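Section 4: Setting Up the Recorder for Night Calls

Read Section 3 first if the batteries aren't in yet. This section covers where to put the Nutov, what to set, how to run a test night, and how much of what the software tells you afterward deserves your trust. My answer to the last part is less than the box suggests.

The factory leaflet covers this in a single panel with a drawing of an owl. It says to turn the unit on and "let nature do the rest." Nature will mostly do wind, crickets and the neighbor's air conditioner, so please go through the steps in order.

4.1 Picking a spot

1. Walk the yard or site after dark, at the hour you plan to record. Stand still for five minutes and listen. If you can hear a road, a pump, a transformer or a frog pond, the microphone can hear it better than you can.

2. Choose a place with open sky above the microphone. Migrating thrushes and sparrows call from overhead, and a roof edge or a thick maple will block a good share of that.

3. Keep the unit away from leaves that can touch it. One twig tapping on the case will fill a night with clicks, and the software will offer you a species for each of them.

4. Mount it above head height on a post or pole. The strap that comes in the box is fine on rough bark. On a smooth metal pole it slips, whatever the leaflet says, so add a hose clamp.

5. Point the microphone straight up, with the foam cover on.

Note: The foam cover sheds light rain. It isn't a rain hood. I have heard people swear by shower caps, plastic cups and cut-down funnels. I tried a funnel at Plemberg and got the sound of a funnel.

Caution: Don't put the recorder on land you don't own or manage without asking first. It picks up speech from farther off than most people expect, and a stranger who finds a box listening to the path has every right to be annoyed.

4.2 Basic settings

The settings menu has eleven screens. You need four of them. Leave the rest alone until you have a reason to go in.

1. Clock. Set it to standard time and leave it there all year. The automatic daylight saving option changed the time on mine on the wrong weekend, and I spent an evening trying to work out why the owls had moved.

2. Sample rate. Use the middle option. The highest one is meant for bats and will fill the card with ultrasound you aren't going to look at.

3. Gain. Start at medium. "Auto" turns itself up during quiet spells and down when something calls close by, which is the wrong way around for comparing one night with another.

4. Low-cut filter. Set it to 1000 Hz if you are after warblers, sparrows and thrushes. Turn it off if you want owls, herons or bitterns, or you will be throwing away the very birds you went out for.

Note: There is a setting called "Smart Trigger" that records only when it thinks it hears a bird. Turn it off. I ran it for a week next to a second unit recording straight through, and it missed the soft, short calls that make up most of a fall night. It did catch every dog.

4.3 Schedule and batteries

1. Set the start time to sunset plus thirty minutes.

2. Set the end time to sunrise. The last hour of the dark is often the best one, and many people cut it off to save power.

3. Set the file length to ten minutes. One long file sounds tidier until the card has an error in the middle of it.

4. Format the card in the recorder and not in your computer.

5. Write the start date on a piece of tape and stick it inside the lid.

A fresh set of alkaline cells is rated for 36 hours of recording. I would plan on three nights and be pleased with anything past that. The battery icon shows full, then full, then one bar, then nothing, so don't use it to decide whether to make the trip.

Caution: Never mix old and new cells. Take all of them out if the unit is going on a shelf for the winter. Leaking cells are the most common way these units die, and the warranty doesn't cover it.

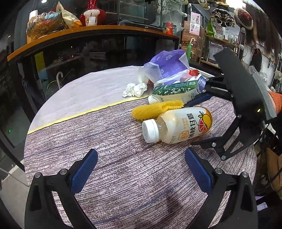 by Nyberg

4.4 The test night

Do one full test night at home before you leave the recorder anywhere you have to drive to. Tuesday will do as well as any. You aren't looking for good birds. You are checking that the thing works.

1. Start the recorder by hand and stand under it. Say the time out loud, then clap once. This gives you a mark to check the clock against later.

2. Confirm that the red light blinks three times and goes out. If it stays on, the card isn't being read. Take it out, push it back in until it clicks, and try again.

3. Switch to the schedule and close the lid. Check the gasket with your finger all the way around. A blade of grass caught in it is enough to let water in.

4. In the morning, open the lid before you press anything. The screen should say "Waiting." If it says "Ready," the schedule never started. I don't know who decided those two words were different enough.

5. Copy the files and listen to the clap. Then listen to one file from the middle of the night through headphones, all ten minutes of it.

If you hear a steady hiss and now and then a thin, high "seep," the gain is right. If you hear nothing, turn it up one step. If the crickets sound like a table saw, turn it down one step and think about moving the post.

4.5 Running the files through Praniron

Praniron is the program most people use with this recorder, and a trial copy comes on the card. It makes pictures of the sound, marks anything it takes for a call, and attaches a name and a confidence score. The pictures are very good. The names need work.

1. Import one night at a time.

2. Enter your location and the month. If you skip this, the program considers every bird on the continent.

3. Set the minimum confidence to the middle of the slider. Higher looks safer, but it favors loud birds over correct ones.

4. Sort the results by species, shortest list first. The rare ones are where the mistakes collect.

5. Listen to every rare one. Compare it with a known recording of the flight call, which may sound nothing like the song.

6. Delete or rename what you can't support. "Unidentified sparrow" is a perfectly good record.

To give you an idea of the scale, my first fall at Plemberg gave me 2268 marked calls. After I had listened to all of them, I kept 308 with a species name I would defend to somebody who knows more than I do. Among the rest were a gate hinge, a great many tree crickets and my own jacket zipper, which the program was quite sure was a grasshopper sparrow.

Note: A high score means the sound resembles the examples the program was trained on. It has no idea whether the bird was there. Please don't send a rarity to your state records people with only a score attached.

Caution: Don't add up calls and report them as birds. One lost thrush circling a lit parking lot can call all night.

4.6 If something goes wrong

No files on the card: The schedule wasn't started, or the card was locked. Check the little switch on its side.

Files are there but silent: The foam is soaked, or the microphone plug isn't all the way in. Let the foam dry indoors overnight and run the test again.

Files have the wrong date: The clock resets if the cells are out for more than a few minutes. Set it again every time you change them.

Loud thumping: Wind on the case, or something landing on the post. Put the unit on the sheltered side of a building if you can do that and still keep open sky.

Firmware update offered: Wait until the season is over. The last one promised better sensitivity and erased my saved schedules, and I couldn't hear any difference.

Section 5 covers storing the files and backing them up.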